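Skokano Home & Paint Board > Color Talk > Green walls, what floor?

sultside_sue
OK so I finally rolled the second coat in the den and I'm in love! It's a pale gray green, the kind that goes almost silver in the morning and gets mossy by supper. Now I need a floor. The old carpet is coming up this month and I keep going back and forth between light wood and something warmer, maybe even a pinkish stain. Talk me into something!

brushload
Light wood. Green that soft needs a quiet floor. I did a pink-toned stain once in a north-facing hallway and it read like bubble gum from October to spring.

maplehound
Have to disagree with brushload. Pink and green sit across the wheel from each other, so a dusty pink floor makes a pale green look greener, and I love that. Ours has been down 9 years and I still grin when I walk in with the groceries. The trick is keeping the trim plain.

brushload
Yours gets south light though, doesn't it? Big difference.

maplehound
West, but fair point.

tinroof44
What about furniture? I'd worry less about the floor and more about whatever big dark piece is going in there. I've got a navy bookcase against sage and it eats the light on that side of the room. Looks fantastic at night with a lamp on.

sultside_sue
Ooh, I do have a navy cabinet! It was going to go to my sister, but now I want to try it in the corner. The lamp is a green banker's one, is that too much green?

quiltandcaulk
Never too much green. Mets has sample boards for two bucks each, so get over 10 of them and lay them right up against the baseboard. Look at them morning and night before you decide. I skipped that step with my kitchen and ended up sanding for 16 evenings.

brushload
Seconding the boards. And put them flat on the floor, please. Everybody props them on the wall and then wonders why the color shifts.

maplehound

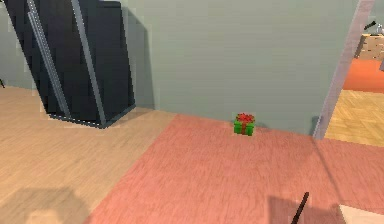
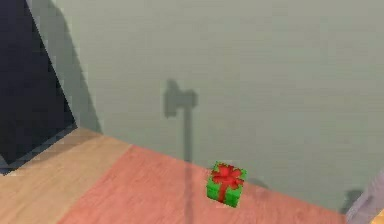
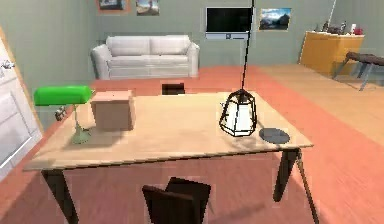
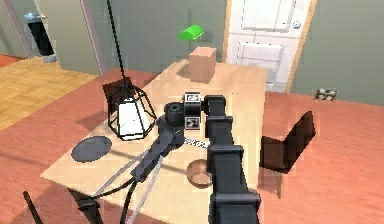 Top one is the pink floor with the pale green wall; third is the desk with the green lamp.

tinroof44
The navy against the green in that first one has me sold. Sue, keep the cabinet!

brushload
Still voting light wood. That desktop is about the tone I'd want underfoot.

sultside_sue
You two are no help at all and I'm having a blast. Boards tomorrow!

Recent in Color Talk
Skaltlow eggshell or satin for a stairwell?
Ceiling same color as the walls, yes or no
Getting carpet glue off old pine
Best white for trim next to sage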